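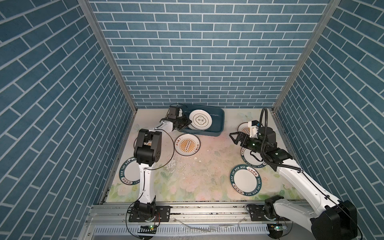
A two-arm Jurance bench cell at Sistus, with the left gripper holding a plate upright in the basin.

Sistus has started taking orders for the Jurance, a bench-top kit that puts two small robot arms on a shared rail and is sold to people who want to work on dish handling. The kit ships from April, the company said, with a first batch of 72 units.

The package covers both arms, the aluminum rail, mounting plates, two parallel grippers, a wrist camera and a control license that runs for two years. Buyers supply their own computer, basin and dishes. Sistus will also sell printed wall panels and floor mats in several patterns, so that customers can see how well their software copes with a busy background. The cell in the photo has blue brick walls and a mat with pink roses.

Milan Michiels, who runs product work at Sistus, said most early interest has come from college labs and small catering equipment makers.

"They have usually tried blocks and cups already," Michiels said. "A plate is thin, it's slick, and it lies flat on the table. You have to get a finger under the rim before you can do anything else."

The plates used at Sistus are ordinary tableware in mixed designs. One set has a dark green rim printed with the words "HAO SHI HAO WEI" and Chinese characters, and others are white with gold decoration. Michiels said the company buys them in lots from restaurant suppliers and does not plan to include any in the box.

Kokkinos, a kitchen equipment distributor, has had a pre-release kit on trial and gave a mixed report. Theano Alexiou, who led the trial, said setup took one afternoon and the rail was the best part of the design. Moving an arm along it and bolting it down again was quick, and the calibration routine did not have to be started over from scratch.

She was less happy with the grippers. The angled fingers held a plate well by the edge once they had it, but picking one up off a flat mat failed often enough that her team made its own rubber tips. Sistus said softer tips will be offered as a paid extra.

Breakage is another cost. Kokkinos ran 200 pick-and-dip cycles as part of its trial and Alexiou said anyone doing the same should budget for replacement plates and keep a brush nearby. Small ceramic chips travel, she said, and they need to be cleared off the rail before an arm is moved.

Water is the main limit on how the kit can be used. The arms are not sealed, and the control boards sit low, beneath the mounting plates. The manual allows splashes on the mat but tells users to wipe down the rail after each session. Damage from standing water is not covered by the warranty. Manolis Kouris, a support engineer at Sistus, said a cover for the boards is being tested and will be sent free to first-batch buyers if it passes.

The Jurance will compete with a kit from Vikoline, which uses one larger arm on a fixed post and comes with a closed tank. Yi-chun Shih, a lab manager who has ordered the Sistus kit, said she picked it for the second arm.

"We want to hand a plate from one side to the other — that's the whole project," Shih said. "I can't do that with one arm, however good it is."

Sistus has not published a list price and is quoting by order, with a discount for schools. The camera can be left out for buyers who already have one. Spare grippers, cable sets and mounting plates are sold separately, and replacement parts for the first batch will be stocked at the company's own warehouse.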